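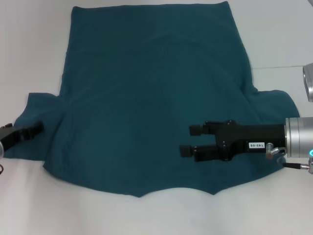
Kunddale Robotics Club: Shirt Folding Project

The club meets after school in the old drafting room at Kunddale. Our project this year is folding laundry with two arms. We picked it in July, when Nusrat Majumder, who teaches the engineering elective, asked for a task that could be scored with a ruler. There are 4 students on the project, and each one is in charge of a part of the work: arm motion, grippers, cameras, and record keeping.

Click any picture for the larger size. Older galleries are under Projects.

Flat start

Every run begins with the garment spread out on the table. The arms work from opposite sides, and the fold order is sleeves first, then the hem up to the collar. We score a run on three measurements taken after the last fold: length, width, and how far the edges are out of line. A run that goes over 90 seconds is stopped and entered as a miss.

Dark colors on a white table have been the easiest for our outline program. Light gray shirts are still a problem, and we have put them off until the spring.

Grippers

The fingers are parallel and close straight. To pick up one layer of cloth, the program lowers the fingers until the pads touch, moves them together slowly, and lifts a short distance before going on with the fold. Thin knits often come up two layers at a time. Sweatshirt fabric is easier to separate but it springs back after the fold, so the program waits before letting go.

Pad wear is checked at the start of each meeting. The person on grippers signs the sheet.

Wrist view
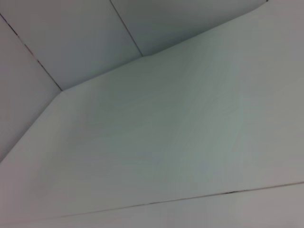 The wrist camera is used for the last part of the reach, when the head camera can lose the edge of the cloth behind the arm. We record both cameras on every run and keep the files even when the run is a miss. The folder is up to 3757 clips now. Sorting them takes longer than making them, and anyone in the club can help with it. Ask for a login at the front desk.

Plain surfaces with very little contrast are hard for the edge finder. It will sometimes report a cloth edge on a seam or a shadow. Clips with no cloth in view get the tag "blank" and go into their own set, which we use to test for false edges. The current version of the program is called Plillen 4.

Next steps

We plan to enter the Munshi Challenge, which is held at Prestarton this year. The folding event gives each team some 60 minutes of table time, including setup, and the garments are handed out that morning. For practice we need adult size shirts and sweatshirts in solid colors, clean, with no buttons or zippers. Leave them in the bin outside the drafting room door.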